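The Gristari is opening its back room for giant monster movies

Good news if you like your monsters big and your plots thin! The Gristari over in Purmont is bringing back its creature feature nights, and they put the lineup up this morning.
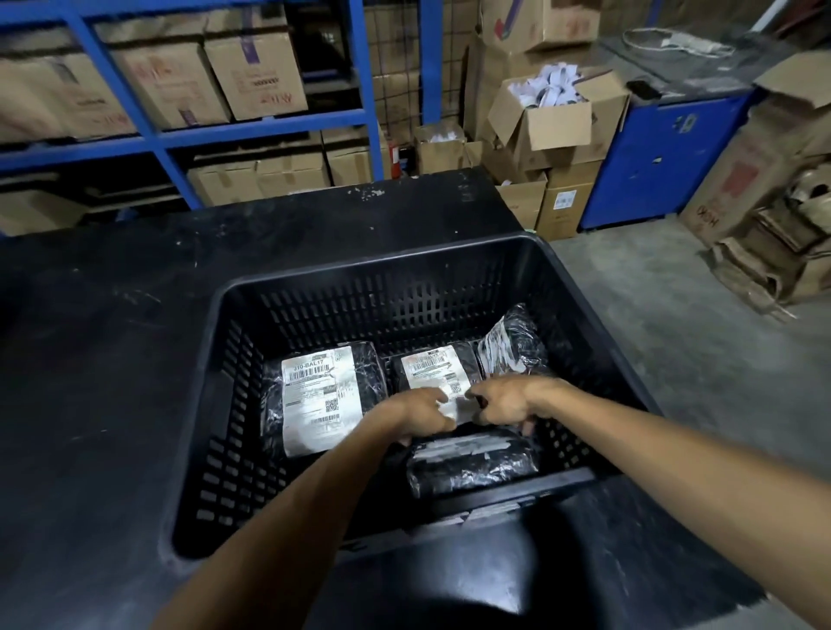

I've been pestering them about this for ages, so forgive me if I gush a bit. There are 6 movies on the list, all of them old drive-in stuff, and the one I'm most excited for is Gralitz, the one with the swamp lizard that gets into the town reservoir and swells up to the size of a bank. I saw it on TV as a kid and didn't sleep right for a week. I watched it again last year and, well, the lizard is in it for maybe ten minutes and the rest is a sheriff arguing on the phone. I still love it (the roar is great, okay?).

Ebenezer Adjei picked the movies and he'll be doing a little intro before each one. He told me the print of Gralitz runs 98 minutes and that he's seen it more times than he'd like to admit. He also got hold of Opoku, a giant bird picture I've never managed to see anywhere, so I can't tell you if it's any good. The poster is terrific.

The plan is to start in September, with the dates still to be settled. The big room holds 600 but they're using the smaller one, which has 187 seats, and masks are going to be required. Tickets aren't on sale yet. I'll post again when they are, and I'm calling dibs on the aisle seat in row three.

Posted June 2020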